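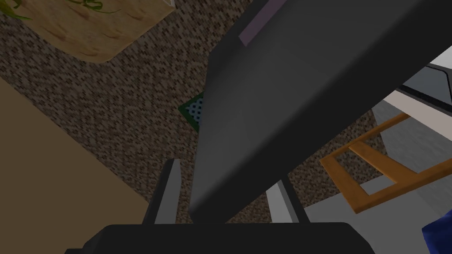 killness-tides

I typed up 16 notebooks of harbor readings so you don't have to! They were kept at Killness by Murray Poirier, who wrote down high water twice a day in very slanted pencil.

What you get: 776 rows in readings.csv, with date, time, height in feet and a notes column (mostly wind, some complaints about gulls). Blank height means I couldn't read it – I didn't guess.

Known problems: 2 notebooks got soaked, so August is patchy. Clavport readings are in a separate file and use a different zero mark, so please don't mix them.

Last updated 8/2/25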